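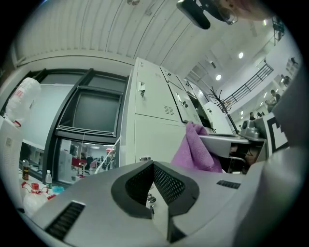 Praltura Building Users' Group
Minutes of the meeting held Wed 10 October

The meeting opened at 8 with all floors represented. The minutes of the previous meeting were accepted with one change: the storage budget should read $217.

1. Metal cabinet
The off-white cabinet is to stay where it is. The Buso office asked again for half the shelf space and this was agreed, starting in January. Keys are to be signed out at the front desk. A spare for the upper left door will be ordered from Tiedemann. Nothing is to be stacked against the ventilation grille.

2. Cleaning cloths
The group went through more than 30 microfiber cloths over the summer. It was agreed to buy one more pack and to wash them weekly. Cloths go back in the bin at the end of the day - they should not be left out on equipment.

3. Windows
Clirkomari will clean the glass on both sides before the end of the month. Their quote of $52 per visit was accepted. Loose cables near the panes should be tied back the evening before. One member asked if the black frames could be repainted. Deferred.

4. Ceiling lights
No faults reported. The request for dimmer switches was discussed at some length and not supported.

5. Other business
The second floor would like the recycling picked up earlier in the day. The front desk will ask.

Action items
Front desk: key sign-out sheet, recycling times
Second floor: order cloths
Buso office: send list of items to be stored

Next meeting: to be set by email.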